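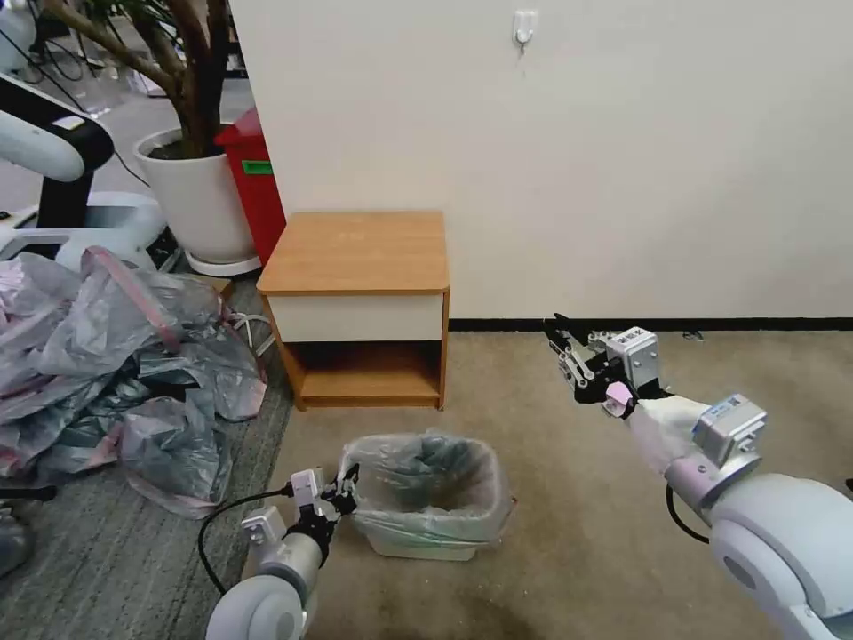 Gretevley Supply | Floor Care Department

Rowbotham Office Upright — commercial vacuum for low-pile carpet

Stock no. 633
New and reconditioned, sold from the Gretevley counter or delivered

We have sold a good many vacuums over the years, and if you have ever stood at our counter on a slow afternoon you have probably heard more about them than you wanted to. The Rowbotham is the one we end up talking about most. It is a plain upright with a bag, a long cord and a brush roll you can take out without a screwdriver, and it was made for the kind of carpet most offices have: flat, tight, glued down, and walked on all day by people coming in from the parking lot.

If your carpet is thick and soft, please look at one of the others. The Rowbotham sits low and it will drag on deep pile, and you will be annoyed with it and with us. On office carpet, though, it glides along beautifully, and it gets up the fine grit that works its way down and wears the fibers out from underneath.

What it is like to use

The handle is a simple loop, big enough for both hands, and the switch is up where your thumb already is. Lean it back and the brush starts; stand it up and the brush stops, so you can't wear a bald patch in the carpet while you move a chair (we have all seen that patch, usually in a conference room). The head has a soft bumper that goes all the way around, and it is kind to baseboards and desk legs.

The head is narrow for a commercial machine. Some customers see that as a drawback and we understand why, because a wide head does finish a hallway sooner. Most of an office isn't hallway, though. It is the space under desks, the strip behind a door, the corner by the copier, and a narrow head gets into those places without you having to unpack the hose every five minutes. When you do need the hose it lifts straight off the back and stretches far enough to do a flight of stairs from the landing.

Aqeel Chaudhry, who runs our repair bench, took one home in April to try on his own stairs and brought it back with a list. The old hose clip was stiff, and he was right about that. The machines we have in now come with the newer clip, and if you own an older one, bring it by and we'll change the clip over while you wait.

The numbers people ask for

Cord: 70 feet, with a plug that can be replaced without opening the motor housing
Bag: paper, top-fill, closes with a sliding card tab
Filter: washable foam before the motor, pleated paper after it
Brush height: 2 settings, low and lower (that's our joke, the dial says A and B)
Color: dark gray

Aqeel timed himself on the carpeted part of our upstairs offices, 1,292 square feet with the desks left where they were, and he got through it on one outlet and part of one bag. Your building will be different, of course. Carpet that hasn't been done properly for a while can fill a bag surprisingly fast the first time through, so buy a spare pack with the machine and save yourself a drive. 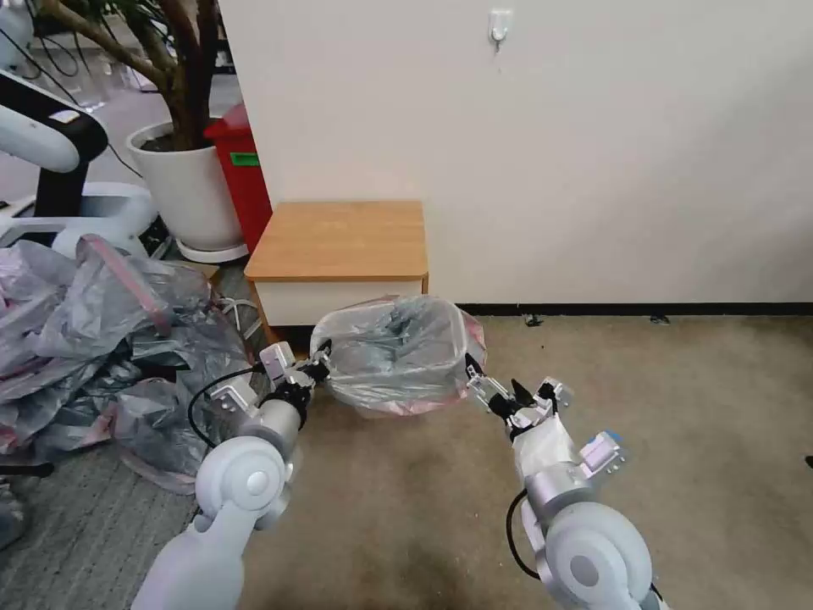 Bags are a subject where we do have opinions. The Rowbotham takes the Tokent paper bag, which we keep in packs behind the counter, and it will also take a few of the off-brand ones you see around. Some of those fit well and some let dust past the collar, and from the outside it is hard to tell which is which. If you smell dust when the machine is running, open the lid and look at the collar first. A gray ring on the plastic means the bag isn't sealing. Wipe the ring away, fit a new bag, push it on until it stops, and run the machine for a minute before you decide anything is wrong with the motor.

Change the bag when the window on the front shows red, or a little before. People like to squeeze out one more floor, and we don't blame them, but a packed bag makes the motor work hard for very little suction and the room ends up looking much the same as when you started.

Looking after it

Once a week, turn it over and cut the hair and thread off the brush roll. There is a groove along the roll for your scissors. Once a month, take out the foam filter, rinse it under the tap until the water runs clear, and leave it somewhere airy overnight. Please don't put it back damp. The pleated filter can't be washed at all; tap it out gently and replace it when tapping stops helping.

Belts stretch. If the motor sounds fine and the brush isn't turning, or turns lazily, you need a belt, and it is a small, cheap thing that you can fit yourself on a tabletop. Wind the cord loosely around the two hooks, large loops, and don't start the first loop tight against the handle. That is where cords break inside, and we replace more cords than anything else on this machine.

Reconditioned machines

We usually have a few of these, traded in by cleaning firms when a contract ends. Each one gets a new belt, new filters and a new brush roll, and the cord is checked along its whole length. The housings will have scuffs. We don't paint over them and we don't polish them up, and the price takes them into account. If you would like to hear one run before you buy it, come in and we'll plug it in for you — there is a good piece of carpet by the bench just for that, and you're welcome to push it back and forth for as long as you like.

Delivery is by our own van in town and by carrier everywhere else. The machine comes fully assembled apart from the handle, which goes on with one bolt. The bolt is taped inside the lid, and yes, we get a phone call about it most weeks, and we're always glad to answer.

Page updated 26 July 2025

Related items
Tokent paper bags, top-fill, pack
Rowbotham belt and brush roll kit
Metik carpet spot cleaner, trigger bottle
Metik hard floor dust mop, with spare head
Replacement foam and pleated filters

Contact the Floor Care Department | © Gretevley Supply | Back to top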